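4.2 How far can the diary answers be trusted?

The Kimov survey is cited wherever people write about kitchen hygiene, nearly always for one result: most households say they wash fruit before eating it and change the washing-up sponge every fortnight. We doubt both halves. The survey reached 2,429 households, a respectable number, but only 594 of them kept the diary for the full month, and the headline result rests on those 594 alone. People who will write down every sponge they throw away are not a fair cross-section of people who own sponges.

There is also the matter of the questions. Respondents were asked "Do you normally rinse fruit?" with no mention of which fruit. A strawberry and a banana are different cases, and a household that rinses one and never the other could truthfully tick either box. The Stiltov repeat, with 300 households, split the question by type of fruit and got a much less tidy picture, which may be why it is seldom quoted.

Figure 2. Toy fruit, a pale green colander and a small blue bowl.

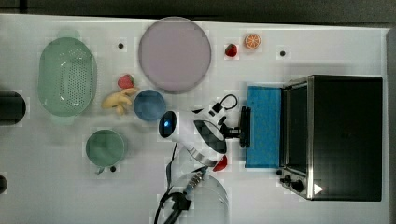
Catrin Lougher objected, on reading a draft of this section, that we were asking too much of a simple survey. Her view was that people round their habits up by a fairly steady amount, so that even if the level is wrong the comparison between towns should hold. We would like this to be true. It needs the rounding up to be the same in Berhe as in Daltia, and we can find no test of that in either report. In Berhe the diaries were collected at the door by someone who looked through them on the spot. In Daltia they were posted. It would be surprising if that made no difference to what people wrote.

The sponge figures are weaker still. Kimov compared the diaries with till receipts for a subset of homes and reported "good agreement". The appendix shows that agreement meant at least one pack bought during the month. A pack holds several sponges, and a pack in the cupboard says little about what is lying beside the sink.

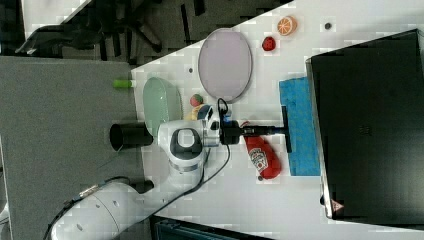 Nor does the check allow for shared shopping. Where two households bought together, the receipt was credited to both, and the authors do not say how often this happened. We wrote to ask in January and were sent the same appendix again.

We therefore use the Kimov results below only as an upper limit. Readers who want a point estimate will have to wait for a study that looks at sinks.

Shares: 800
3 comments

Nahom Fikre
Fair on the receipts. I think you are too kind to Stiltov though, their fruit list left out grapes.

Liya Weldu
Is the diary form itself available anywhere? I'd like to see the wording of the sponge question.

Tekle Gidey
We always rinse. Well, we always say we do.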